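An Open Day at the Verholm Cabinet Works

I have now been to three factory open days, and each one has started with a man apologizing for the parking. At Verholm it was Usman Yousafzai, who runs the finishing department and had been handed an orange vest for the morning. He waved us into a field. The field sloped. I spent the first part of the tour wondering if I had left the car in gear.

The works sits at the end of a lane that the map thinks is a creek. They make cabinets and drawer units here, mostly for kitchens, plus a line of small desks that they speak of the way some families speak of a cousin in the theater. The open day was on 19 April 2025, entry was free, and coffee was not.

We were split into two groups by a method I never worked out. Mine was led by Amna Warraich, who has been in the drying store since she left school and who walks very fast. The drying store is a long shed full of boards with sticks between them, and it smells wonderful, like the inside of a pencil. She told us that lumber arrives from two mills, gets stacked, gets measured, and then gets left alone for longer than the sales office would like. A boy in front of me asked if the wood was bored. She gave this some thought and said probably.
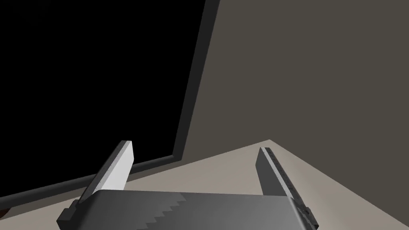 From there we crossed the yard to the cutting hall, where you are issued ear protection and then spoken to at length. I caught one word in five. What I did gather is that they lost most of last spring to an argument over edges. The old catalog promised every edge softened by hand, and the new owner wanted them square, and in the end the fronts are eased and the backs are left crisp where a customer's hand won't go. I've been looking at edges ever since and can't stop. Even the dark gray housing in the picture has a thick, rounded lip along the front, while one plate standing up from it finishes in a squared-off tip, so the same truce has apparently been reached elsewhere. My wife has asked me to stop running my thumb along the kitchen counter.

There was a quiz in the cutting hall, with a prize. You had to guess the number of dowels in a glass jar. I said 664. The answer was 3758, and it was won by a retired dentist who declined to discuss her technique.

Drawers

The drawer shop was the part I'd come for. I have a dresser at home whose middle drawer opens only if you first open the one above it, and I'd been hoping for a private word with an expert. Tanveer Minhas turned out to be that expert. He has a bench by the window, a radio, and a low opinion of anything held together with staples. He let each of us cut half a dovetail in a scrap of pine. Mine he turned over twice and then put down gently, like a bird that had hit a window.

His advice on sticking drawers, for anyone who shares my problem: take the drawer out, look for the shiny patches along the sides, and rub those with a candle stub. Don't sand anything until you've lived with the wax for a month. In damp weather, leave it alone and wear a different shirt.

He also had views on grain. The shop keeps the fronts from a single unit together all the way through, chalked on the back, so that the pattern carries down from one drawer to the next. It's slow, and hardly any buyers notice. He notices. He once went to a wedding, he said, and spent the speeches looking at a sideboard with its second and third fronts swapped.

Pale woods are the hardest to match, in his view, as the light does half the work and you can't take the light with you to the customer's house. The same door will look like oatmeal in the morning and like toast by four. He showed us one by the window and one by the wall, and I would have sworn they were from separate trees, possibly separate countries.
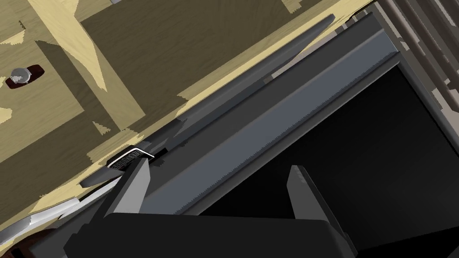
Lunch, and the Talk

Lunch was in the canteen and cost 10 dollars, which bought a bowl of lentil soup, a roll, and a square of lemon cake that I would happily drive back for. The cake is made by Iqra Chaudhry from accounts. The works gave her a round of applause that was noticeably longer than the one for the managing director.

After lunch there was a talk upstairs called Living With Furniture. The speaker, Shamim Butt, designs the storage line and has strong feelings about living rooms. She thinks people buy a television and then arrange their whole lives to face it, like sunflowers. Her slides showed rooms from customers' homes, 53 of them, and by the end I did feel a bit accused. She was good on cables, though, and very good on the correct height for a shelf, which is lower than you have it.

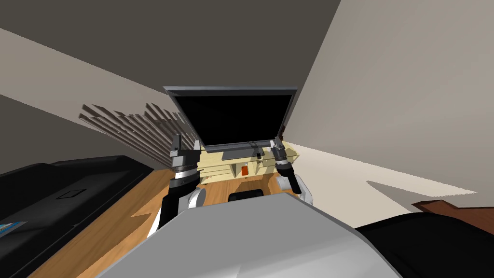 The television, seen past two raised arms.

Questions went on for a while. A man wanted to know if Verholm would ever make beds, and she said no so quickly that I suspect a history. Someone else asked about delivery up narrow stairs and got a long, sad answer.

The shop by the exit sells seconds, wax, and offcuts by the bag. I bought a bag of offcuts – I have no use for offcuts – and a tin of the wax, having been told an hour earlier that a candle would do. The small desks were there too, at a discount, and I sat at one until a woman with a clipboard stood near me.

The car was where I'd left it. Getting out of the field took longer than the drying store, and Usman was back in his vest, apologizing to everyone in turn through the window. The next open day is planned for the fall. Bring cash for the cake, wear shoes you don't mind getting sawdust in, and park at the top of the slope if they let you.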